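Wevitz House Letter
March 12, 2019

Ketchup, colanders and the white table

In the last letter I promised to write something on the small kitchen things, the ones which do not have a drawer of their own. I mean the sauce bottles, the colanders, the odd cups, the fruit which somebody puts down and forgets until it has spots. We have lived with the new arrangement in the Makowska kitchen since June, so I think I can now say what works and what is still a mess.

I start with the ketchup. It lies on its side on something round, and it has done so for a good while now.
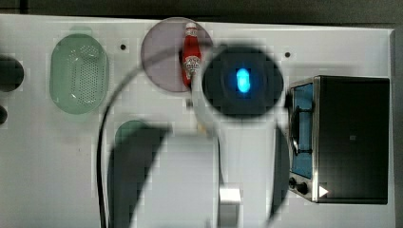
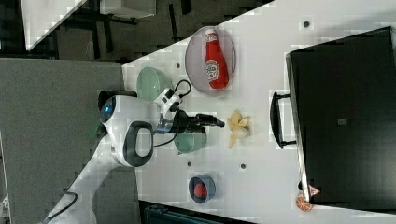 Ketchup lying down, and something pale green to the left of it, both times.

Cyprian Ostrowski wrote to me that a ketchup bottle should never lie down at all. In his opinion it should stand on its cap, in the door of the refrigerator, and every other position is "an invitation to the sauce to go where it wants." He also asked, more politely, why a colander must live on the table when it has a hook.

I have thought about his letter for several evenings and I will try to answer fairly. He is right about the refrigerator door, if we speak of a family with one refrigerator and one bottle. Our case is different. The door of our refrigerator has two shelves, and the upper one is too low for a bottle of this size. The lower one is full of milk. Before the summer we kept the ketchup standing on the table and it fell over each time when somebody reached for the salt. Once it fell on the floor and the cap opened, and I still find small red points on the leg of my chair. A bottle that lies already cannot fall very far. With something round and with a rim under it, it also does not roll, or it rolls only a little and stops.

There is one thing which I must admit. When it lies, the ketchup does not collect at the cap, so you have to shake it, and children do not like to wait. My advice is to turn the bottle on its cap when you begin to set the table. When the plates are down, the ketchup is ready. After the meal wipe the cap with a damp cloth, close it until you hear the click, and put it back in the refrigerator, on the middle shelf, again lying. The label says to keep it cold after opening, I have checked this on three different brands and all of them say it in almost the same words.

About the colander and its hook. The hook exists, Cyprian, but it was put there for the old metal one with a ring. The green oval one has no ring and I do not want to drill into it. Kusar, where I bought it, sells a kind of clip that can hold the rim, and I have tried it. It holds when the colander is dry. When I hang it directly after washing salad, it slides and comes down with a noise that wakes up the whole corridor. So it stays on the table, on the left, where most of us stand when we wash vegetables, and I have stopped to fight with it.

I would like to say a few words also on washing it, as I have seen different schools. The small holes are the problem. If you have drained pasta and you leave it for the night, the starch closes them and in the morning you need a brush. If you rinse it at once with cold water, from the outside to the inside, you need nothing. I learned this direction from my aunt and I did not believe it until I tried. The water pushes the small pieces back the same way as they came. For berries it is the same, only the seeds of raspberries are more stubborn, and there I use an old toothbrush – clean, of course, and kept only for this purpose, in the jar behind the faucet. Please do not use it for shoes.

The bowls and cups

Our kitchen has now more pale green pieces than it has pieces of any other color. This was not planned. I bought one bowl at the spring sale in Renurville, then somebody gave us a cup which almost matched, and after this it was difficult to stop. The good side is that they look like they belong together even when they do not. The bad side is that people think they can all go to the microwave, and they can not. Please look at the bottom before you heat anything. If there is no sign with waves, use a ceramic one from the cupboard over the sink.

The small blue cup is not for drinking, although I understand the temptation. We use it for single small things which would otherwise roll away: a cherry tomato, a radish, the rubber band from the asparagus, a coin. If you find something in it, it is probably there because somebody did not know where to put it. Once every week I empty it, and what is not food goes to the windowsill. At this moment the windowsill has four buttons and a key. The key does not open anything in our corridor and I have tried it in the basement too.

Fruit that is already open

This is the part where I will be a little strict. A whole orange can wait on the table for days. A slice of orange can not. It becomes hard on the edges and it makes a sticky place, and the sticky place catches every crumb. The same is true for a peeled banana, which goes brown while you are still looking for a spoon. I ask everybody to peel only when you are ready to eat or to cut. If the telephone rings in the middle of it, and this happens to me also, put the banana in a covered box with a few drops of lemon juice. It will not be beautiful, but for porridge or pancakes it is good enough.

For those who have asked, I give again the pancakes which I make from such bananas. Take one soft banana, one egg, 100 grams of flour and enough milk that the batter runs slowly from the spoon. A little salt. Mash the banana first, with a fork, and do not try to make it perfectly smooth. Let the batter rest for 10 minutes, then bake small ones in butter on medium heat. You turn them when the bubbles on the top stay open. They are sweet by themselves, and I eat them with sour cream. My neighbor's son eats them with ketchup and I have decided to say nothing.

The table itself

The white surface shows everything, and I have come to like this about it. On our old brown table you could have yesterday's soup under your elbow without knowing. On the white you see it, so you wipe it. Warm water with a little dish soap is sufficient for nearly all stains. For tomato and for turmeric I make a paste from baking soda and water, I leave it for the time of one cup of tea, and I take it away with a soft cloth. Do not rub with the green side of the sponge. I did this one time near the window corner and the place is now dull, you can find it if you put your head low and look against the light.

Several persons asked me about the small holes in the top. Crumbs go in, yes. Sugar also. A dry pastry brush takes out most of it, and for the rest I use a wooden toothpick wrapped with a thin piece of wet paper. It is slow work but there are not many of them, and I find it quite calming when the radio is on. Please do not fill them with chewing gum or with wax.

Black boxes and other large things should stay at the side so that one person has space for a cutting board in front. I measured the cutting board against the table with Cyprian in winter and we did not agree on the result, so I will not write it here. It is enough if the board does not stand over the edge.

What is still open

We need a second bottle brush. The one we have has lost its hair at the tip, exactly where it is needed. If somebody passes by Kusar this month, please take one with a long handle, the receipt goes as always in the tin, and I pay back from the kitchen money. At the last counting the tin had 693 in it, which is more than I expected after we bought the new kettle.

The lids are also not solved. I have put all of them, 19 pieces, in the basket on the refrigerator, and I am certain that at least a few belong to boxes which left this house years ago. Please take your boxes to the kitchen and try. A lid which has found its box should get a small sign with a marker, the same letter on both. Lids without a box will stay in the basket until the next letter and then I give them to the kindergarten, where they use them for mixing paint.

In the next letter I will write about the spice shelf, and Cyprian has asked for half a page on the correct position of mustard. He may have it. Please send questions on the kitchen before the end of the month, on paper in my mailbox or under the door, both ways reach me.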